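News / Workshops & Learning

22/09/2023
By Ingvar Hviid

The assembly board from Duvska is now part of the permanent collection at the Galeck learning workshop. It was on loan during August, and the workshop has decided to keep it for the autumn courses.

The board is a flat white rectangle with outlines and cutouts, and each blue part has its own place. One of the parts is a disc shaped like a gear. The task sounds simple - put the part where it belongs - but it asks for patience, and a good eye for shape.

During the loan period the board was used 1543 times, according to the workshop's log. The next courses have places for 100 participants, divided over 3 rooms. Registration is open at the front desk, and the fee is the same as last year.

The workshop has also ordered a second board with smaller parts from Plulon. It will be placed in the reading room when it arrives.

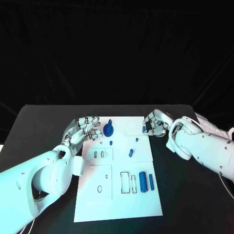 The white board on the dark table, with the blue gear piece.

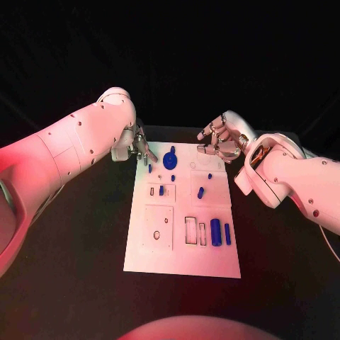 Vídalín wrote to us that the gear is the piece she always leaves for last, and she would like to see an evening course for adults too, as the afternoon hours are difficult for people who work.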